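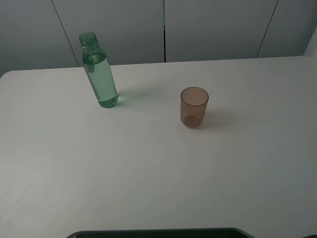
My brother-in-law's view, delivered over the phone with his mouth full, is that no sane person needs 1,244 dollars' worth of arm to pour a drink, and that I should have bought a better grill. Fair enough. He has a very nice grill.

But I've wanted one of these for ages, and when Flovton finally put their tabletop arm kit back in stock in November I had my card out before I'd finished my coffee. So this is my long, rambling report on it, for the handful of you who keep emailing me about robot stuff!

First, what you get. The box has the arm, the power supply, a base plate, a little camera on a stalk and a bag of screws that I spilled on the carpet almost at once. There's a bigger bundle from Dikisport at 2,019 dollars with a second arm and a nicer case, and I went back and forth on it for a whole evening. I'm glad I stayed cheap. One arm is plenty to be confused by.

Putting it together took me 90 minutes, and a good chunk of that was the cable clips (they go on before the elbow cover, people, and the manual mentions this two pages too late). The software was easier than I expected. You plug in, you run the setup, the arm does a slow stretch like a cat getting off a couch, and you're in.

The part I really wanted to try was the pouring pack. It's an add-on called Villalobos, and the idea is that you teach the arm by moving it through the job yourself, over and over, and it picks up the motion from there. I've been working with a green plastic bottle of water, cap off, and a small amber cup on a white table. Both of them are see-through, and I do wonder if I've made life hard for myself there. The guide suggests starting with solid colors. I read that bit after I'd already done a whole batch with the see-through stuff, so I'm sticking with it out of pure stubbornness.

Reaching for the bottle is good. Lining up over the cup is pretty good. The tilt is where it gets exciting, and I keep a towel over my shoulder like a bartender. It tends to start tipping a hair early, and turning the speed down in the settings helped a lot more than recording extra demos did.

Gripes? The fan is loud. The free plan stops at 1,000 saved runs and then wants a monthly fee, and I'd have liked to see that on the product page instead of in a pop-up. Support was nice about it when I wrote in, though they didn't budge.

If you're on the fence, the Stundcombe store lets you rent the same kit by the month, and I'd start there if you only want to play with it over a vacation. Mine's staying put. Next I want to try a heavier cup, and maybe juice, once I've found a bigger towel.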